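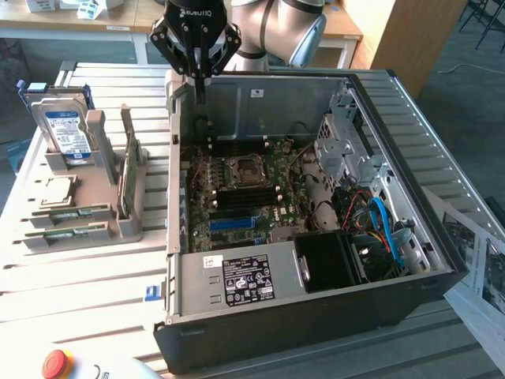 Spent Friday looking at the Suvura teardown package, the one that's supposed to take old office desktops apart for parts so people don't have to. Some notes, because the brochure has been all over my feed.

The pitch: one arm, one gripper, a molded parts holder, and software that knows where things live inside a case. Memory, processor, drives, cards. Funen is the reseller and they're asking for a monthly fee on top of the hardware. Of course they are.

Brochure says 600 machines a month. I asked which machines. "Typical business desktops." I asked again. Still waiting on that one.

Our back room at Wemwood has 47 different models on the shelf right now and half of them hide the memory under something stupid. A tidy Dell on its side with the panel already off is the easy case.
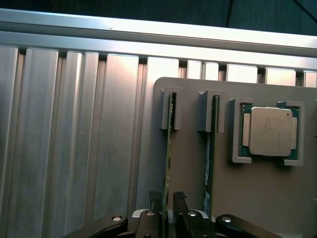 And the holders. Every part gets its own slot or bracket, which is great until a card shows up that's a bit thicker than the last one. Who prints the new holder? "The customer can." So, me.

Asked Esperanza Quintana what she thought. She's pulled more memory than anyone I know and her whole review was "what does it do when the clip is broken?" Put that to the sales guy. He wrote it down.

The part I wanted to see up close was memory. Clips, tight spacing, cables waiting to snag a finger.
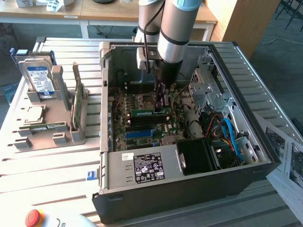 Gripper down at the memory module. CPU socket already empty.

I'll give them this - fingers that narrow make sense in a case that crowded. I'd still like to see a pile of boards checked after a full shift before I say anything nicer.

Price! Setup alone is $4,000 and that's before the arm. The 16 hours of training are billed separately. Pacheco quoted us less for a bench, good lights and a decent set of drivers, and that bench can do laptops.

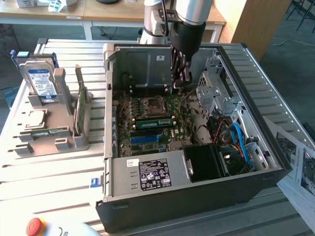

Reaching in near the socket, parts holder on the left.

Where I'm at: no order. I told Funen we'd look again in February if they'll run a mixed pallet that we pick - our machines, our dust, our stripped screws.

If you've run one of these on real scrap for longer than a demo, my replies are open. Numbers please, no brochures.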